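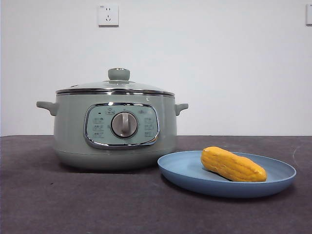 だし用昆布 切り落とし（お徳用袋）

はい、また入荷しました！お待たせしてしまってすみません。去年の7月に売り切れてから「次はいつですか」とずいぶん聞かれていた、あの切り落としです。

昆布の商品ページというと、産地がどうの等級がどうのという話がずらっと並びますよね。うちも最初はそう書いていたんですが、読み返したら自分でも眠くなってしまって（笑）。なので今回は、わたしが毎日どう使っているかを中心に書きます。

中身は、まっすぐな一枚ものを切りそろえたときに出る端の部分です。幅も長さもばらばらで、くるんと丸まったのもあれば、名刺くらいの平たいのも入っています。味は一枚もののほうと同じです。贈り物には正直おすすめしませんが、台所で使うぶんにはこれで十分、というかわたしは自宅では切り落とししか使っていません。

＜基本の水だし＞
水1リットルに昆布を12グラム。麦茶用のポットに入れて、冷蔵庫でひと晩。以上です！
夜、歯を磨く前に仕込むのがわたしの習慣です。朝になるとうっすら黄色い水になっていて、これをそのままお味噌汁に使います。冷蔵庫で2日で使いきってください。夏場は翌日までにしておくと安心です。

＜火にかけるとき＞
30分ほど水につけてから弱火で、鍋のふちに小さい泡がついてきたら引き上げます。ぐらぐら煮るとぬめりが出て、ちょっと海くさい感じになるんですよね。わたしは電話に出ていて何度もやりました。そういう日はカレーにします。カレーなら全然わかりません。

表面の白い粉は旨みの成分なので、洗わないでくださいね。砂が気になるときは、かたくしぼったふきんでさっとひと拭き。ただ、ふわふわした綿みたいなものや緑っぽい点があったらカビかもしれないので、使わずにご連絡ください。

＜だしがらのこと＞
捨てないで！と声を大にして言いたいです。
水気をきって保存袋に入れ、冷凍庫にどんどんためていきます。袋がいっぱいになったら細切りにして、しょうゆ、みりん、お酢を少し入れてことこと煮るだけ。お酢が入るとやわらかくなるのが早いです。山椒の実があればぜひ。うちの父はこれだけでごはんを二杯食べます。
面倒な日は、細く切ってきんぴらに混ぜるか、ぬか床に放りこんでいます。

＜お客さまの使いかた＞
毎回まとめ買いしてくださるプラジャパティ・パラヴィさんは、豆を煮るときに一緒に入れるそうです。まねしてみたら、ひよこ豆がほっくりして塩が少なくてすみました。これはいい！
それからコル・デ・グラーフさんからは「トマトスープに入れた」とメールをいただきました。え、トマト？と思ったんですが、やってみたらすごく合います。玉ねぎを炒めるところまでは普通に作って、水のかわりに水だしを使うだけ。仕上げのオリーブオイルはけちらずに。

＜よくいただくご質問＞
・厚みは選べますか
すみません、選べません。袋によって厚めが多かったり薄めが多かったりします。
・赤ちゃんのいる家でも使えますか
昆布はヨウ素がとても多い食品です。離乳食や妊娠中・授乳中のかた、甲状腺の治療をされているかたは、かかりつけの先生に相談してからにしてください。
・おやつに食べていいですか
わたしはつまみます（かたいです）。食べすぎにはご注意を。

＜商品について＞
名称：だし昆布（切り落とし）
原材料名：昆布（国産）
価格：3,544円（税込）
保存方法：直射日光と湿気を避けて常温保存。開封後は口をしっかり閉じてください
お届け：ご注文から14日以内に発送
ポスト投函には入らない厚みなので、宅配便でのお届けになります。

同じ棚に置いている「ヴィンデュタム」の粗塩と一緒に注文されるかたが多いです。同梱できますので、カートにまとめて入れてくださいね。

今回のぶんは2026年3月30日から順に発送しています。お一人さま2袋まででお願いします。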